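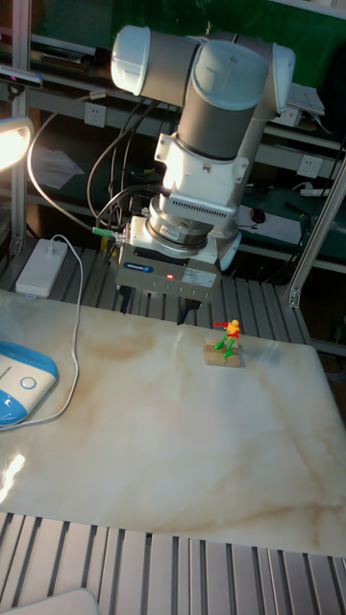 Selon Juniper Halvorsen, le kit Flonik se monte en 2 heures, câbles compris, et elle ne reviendrait pas à l'ancien. De notre coté c'était plutôt 3. On a donc essayé, galerie rapide, texte plus tard.

octobre, par Herman Chong

Pince parallèle ouverte, doigts au-dessus du plateau, la figurine sur son socle à côté. Voyant rouge au milieu du boîtier. Connecteur vert sur le flanc, faisceau noir qui remonte derrière le bras.

Prix du kit : 1472 euros, livré par Briem. Notice correcte, en anglais seulement. Logiciel un peu lent au démarage.

A lire aussi
Sisent : la mise à jour du contrôleur
Indeo, location au mois

Commentaires
Maud : les doigts de rechange sont vendus à part ?
H. Chong : oui, presque 60 euros la paire
tibo_r : même lenteur au lancement chez moi, réglée en réinstallant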